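Print this page | E-mail this page

Trornberg Data Group
Minutes, May 15, 2025

Chair: Vasiliki Liapis. Minutes of the February meeting were approved without anyone admitting to having read them.

1. Episode count
Grirkier now holds 3,176 demonstrations. After review, 1,799 are fit for training. The chair asked what the rest were fit for. The item was moved to item 4, where it was not discussed.

2. Fruit
The apple set is short of clean grasps. Operators keep approaching from the same angle, so the model has learned one angle very well. Agreed: vary the approach, and log floor pickups under their own tag. 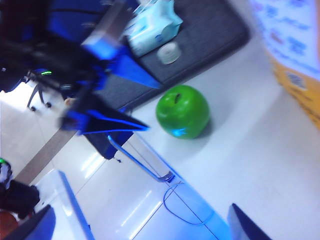
Operators are reminded that a missed grasp is still an episode. Save it and mark it failed. Deleting it and looking innocent skews the numbers, and the log shows deletions anyway.

3. Desk clutter
Lins wants 70 more episodes with household items left among the office ones. Levent objected that the desk was cluttered enough before it became a requirement. Noted. Paper bags stay in the set, upright and closed at the top. Resets are to be done by the operator, from the item list, and not from memory.
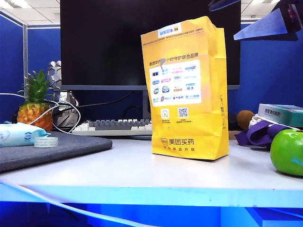
Task wording was argued over again. "Pick up the green one" is withdrawn. Instructions will name the object. Levent to rewrite the prompt sheet.

4. Any other business
Two labelers disagree on when a grasp begins. They will be put in a room.

Comments (3)

mk_labels: Which room?

Lins: The pineapple needs its own tag too. I asked in February.

gripfan: Item 4 was not discussed in item 4 either.

Contact the minutes desk | © 2025 Trornberg | Back to top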